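4 min read

Two arms, one kitchen, and a lot of episodes that went in the bin

11/02/2022

The team lead at Plimach has 15 minutes before the next block of trials starts. So we talk fast. The project is called Perurer and the question behind it is pretty plain – how much messy, real-room data does a two-arm robot need before it stops falling apart outside the lab?

"Everybody's got good numbers on a clean bench," she says. "We wanted numbers from a place with stuff all over the floor." 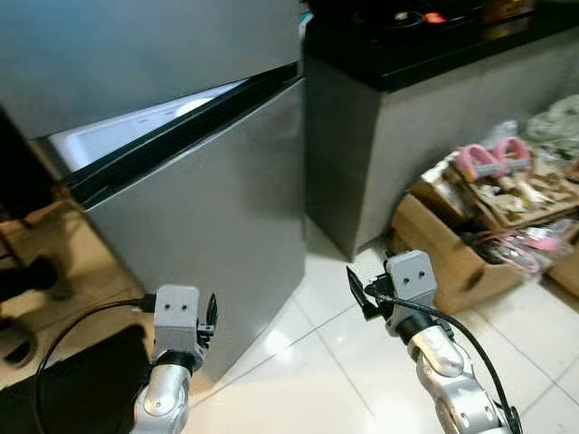
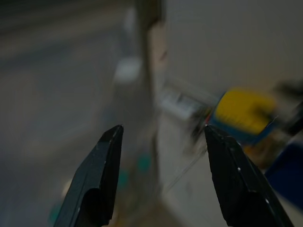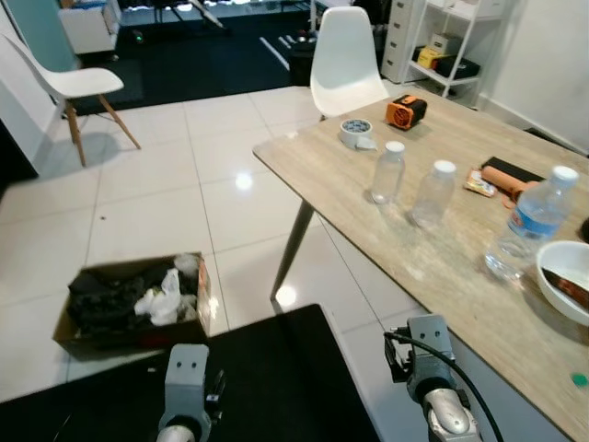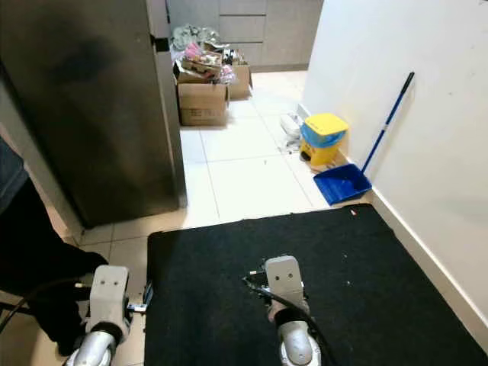
The method, short version. An operator drives the arms, the policy learns from the recordings, then it gets tested in a room it has never seen. They logged 892 episodes. Of those, 200 were set aside and never trained on. No peeking, she says, "and I mean it, I lock the folder."

First finding was an annoying one. Wrist views help a lot for the last bit of a grasp, and do close to nothing for deciding where to go. Take the head view away and the policy wanders. Take the wrist view away and it gets to the right place and then fumbles. "We sort of knew that. But we had never measured it seperately."

The second finding is the one they're writing up. With 600 training episodes from tidy rooms, the policy lost to one trained on a smaller, more cluttered set. Not on every task. Opening doors came out even. Picking up small things near other small things, big gap.

Why? She shrugs. Her guess is that in a tidy room the model gets away with latching on to whatever stands out. "Put ten other things next to it and it has to learn the thing itself. That's a guess, put that in."

There was an early mistake too. For the first weeks they threw out any episode where the operator hesitated or backed off and tried again. Looked sloppy, so out it went. Then a colleague at Landonis, who are running the same protocol in a diffrent building, kept theirs in by accident. Their policy recovered from missed grasps. Plimach's just sat there.

"So we went back and dug them out. All of them. That was a bad couple of evenings."

What about blur? Wrist footage is smeary whenever the arm moves quick, and I asked if they filter it. They did at one point. Scores went down a little, so the filter came off again. She'd like to rerun that with more seeds before claiming anything.

Reviewers will ask about scale, she knows that. Only 2 sites so far, same arms at both. A third, at Wainwright, should start in February if the shipping works out. Lighting there is worse, apparently, and she's happy about that.

I ask what she would do over. "Write down the failures from the start. We had a success column and a blank column. Blank could mean it dropped the thing, or the battery went, or someone went to lunch."

Somebody calls from the next room that the arms are homed. She's already standing up. The data will go out with the paper, she says, failed episodes included, and the labels for those are about half done.

We use cookies to improve your experience. By continuing to browse you accept our cookie policy.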